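Trornell – "Enden" album FAQ

Last updated 2018-05-28

We get a lot of the same questions about the new record, the vinyl and the shows, so we put the answers on one page. If yours isn't covered, write to us through the contact form. Benedicta Kyei reads everything that comes in and will get back to you, though it can take a few days in a release month.

THE ALBUM

What is "Enden"?

"Enden" is the second full-length album from Trornell. It has 11 tracks and runs just under 40 minutes. The lead single, "Zomov," is out now on all the usual streaming services. The second single, "Żak," comes out with the album.

How do you say "Żak"?

The first letter sounds like the "s" in "measure." If your player or phone shows a blank box where the letter should be, the file is fine. Older software doesn't always display it. Searching for "Zak Trornell" without the dot also works in most places.

Is the version of "Zomov" on the album the same as the single?

No. The single was cut down for radio. The album version keeps the long intro and has an extra verse before the last chorus. The vocal take is the same on both.

Are there any guests on the record?

There is one guest vocal, on track seven. We've agreed not to announce the name before release. Please don't ask Benedicta, she won't tell you.

Will there be a clean version?

Yes, for streaming and download only. Two songs have edited lyrics and the rest are unchanged. The CD and vinyl are the explicit version.

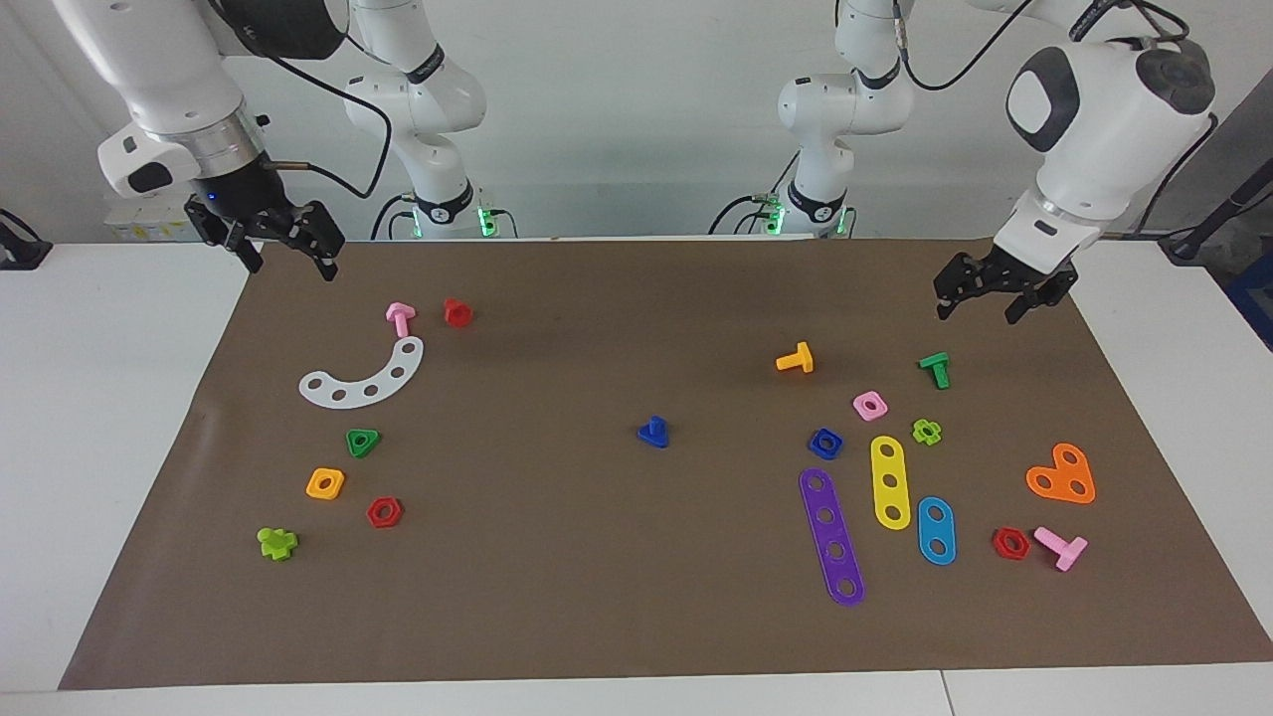 VINYL AND CD

How many copies of the vinyl are there?

The first pressing is 2,000 copies on black vinyl. Of those, 277 come with a signed insert and are sold only through our own store. The signed copies are sold as a separate item, so please check that you have the right one in your cart before you pay. We can't swap an unsigned copy for a signed one after the order is placed.

Will you press more if it sells out?

Probably, but we don't have a date. A second pressing would have a different label color in the center and no insert.

Does the vinyl come with a download code?

Yes. The code is printed on a card inside the sleeve. It gives you MP3 or WAV files and works once. If you lose the card, send us your order number and we'll give you a new code. We can't do this for copies bought in record shops.

Is the CD track list different?

The CD has the same 11 songs in the same order. There are no bonus tracks on any format.

My record arrived damaged. What do I do?

Send us a photo of the damage and a photo of the outer packaging within 14 days of delivery. For bent corners we offer a partial refund. For warped or scratched records we send a replacement while we have stock, and a full refund if we don't.

Can I cancel a pre-order?

You can cancel at any time before it ships, and the money goes back to the card you used. Once you have a tracking number, it has to be handled as a return.

I ordered a T-shirt with the album. Will they ship together?

Yes. Orders with more than one item go out in one package when everything is in stock. If you want the shirt now, place two separate orders. You will pay shipping twice.

SHOWS

Are you touring the album?

Dates will go up on the Shows page. The mailing list gets the presale code first. We had 3,843 people on the list at the start of May, and everyone on it gets the same code, so being on the list doesn't guarantee a ticket.

Are the shows all ages?

It depends on the venue. The age limit is printed on each ticket page. We don't set it and can't make exceptions.

Can I bring a camera?

Phones are fine. For anything with a removable lens you need a photo pass, and requests go through the contact form at least a week before the show. Passes cover the first three songs, no flash.

USING THE MUSIC

Can I use a song in my video?

For a personal video with no ads, go ahead and credit Trornell and the song title. For anything paid, including sponsored posts, write to us first and tell us the song, the length you need and where it will run.

Can I get stems for a remix?

Only for "Zomov" at the moment. The pack is free on the Downloads page, at 118 BPM. Remixes can be posted for free but not sold.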